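# Apprendre à saisir ce qui ne se voit pas

*À Lornham, une petite équipe de logiciel s'attaque au plastique transparent, bête noire de la vision robotique.*

Posez une boîte translucide devant une caméra de profondeur et regardez le nuage de points : un trou, parfois deux, et le mur du fond qui s'invite au milieu du couvercle. Ifeanyi Etim a affiché le sien au-dessus de son écran, tiré en grand format. « C'est mon tableau préféré, dit-il. Il y a une boîte dedans, je vous le jure ! »

Son équipe a donc cessé de demander la profondeur au capteur. Le logiciel, baptisé Sullow, la déduit d'images couleur ordinaires, prises au ras des doigts de la pince pendant qu'une personne manipule les objets à la main. Un contour gris, un reflet sur une arête, des nervures qui se devinent à travers une paroi : le réseau doit s'en contenter, et c'est fascinant de voir jusqu'où il va avec si peu. Le plastique clair sur table blanche reste son exercice le plus rude. 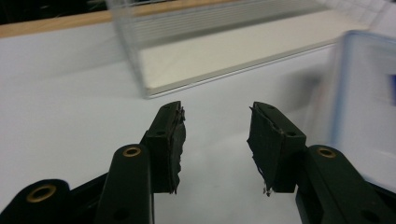 ## 2982 démonstrations, et le tri qui va avec

Le jeu de données comptait 3000 démonstrations au départ. Il en reste 2982, les autres ayant été écartées par Neema Rotich pour des horloges mal synchronisées. Elle a écrit elle-même l'outil de relecture, une frise où défilent côte à côte l'image, la trajectoire du poignet et l'ouverture des doigts. On avance image par image, on pose une étiquette (approche, contact, transfert, relâche) et l'on passe à la suite. Quarante millisecondes de décalage suffisent pour que le modèle apprenne à fermer la pince trop tôt.

« J'ai passé tout le mois de décembre là-dessus et j'en redemande, raconte-t-elle. On finit par reconnaître le style de chacun. Babatunde arrive toujours de biais. »

Babatunde Odukoya ne dément pas. Lui s'occupe de la planification, et ces approches de biais lui rendent service : face à un bac à clips, arriver droit sur le couvercle est souvent la pire idée. Son planificateur tire 600 trajectoires candidates, élimine celles qui coincent un doigt contre une fermeture, puis note les survivantes selon la place qu'elles laissent au second bras.

Car tout se complique à deux pinces. L'une tient, l'autre s'approche, et chacune masque à l'autre une partie de ce qu'elle voudrait voir. Il faut recaler les deux trajectoires dans un même repère, alors que la vue au poignet est parfois remplie presque entièrement par l'objet. 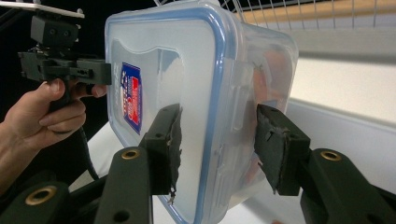
La solution retenue tient dans un module que Danjuma Idahosa appelle « le notaire ». Il garde la trace de la dernière pose fiable de chaque pince et refuse toute mise à jour qui ferait sauter l'objet d'un coup. Quand les deux vues se contredisent, le notaire élargit son incertitude, et le contrôleur ralentit de lui-même. Pas de règle spéciale pour le transparent, pas de liste d'exceptions. J'ai relu le code avec lui, il tient sur deux écrans et se lit comme une recette.

Reste la question de la force. Sullow n'a pas de capteur tactile ; il estime la pression d'après l'écart entre l'ouverture commandée et l'ouverture mesurée. C'est rustique, et Idahosa le sait. Sur une boîte souple, dont la paroi cède avant de résister, l'estimation flotte. Une version qui apprendrait cette souplesse au premier contact est en chantier, sur une branche que l'équipe de Wikdale teste en parallèle.

Carleen Gilchrist, qui dirige le groupe, voudrait publier l'outil de relecture avant le reste.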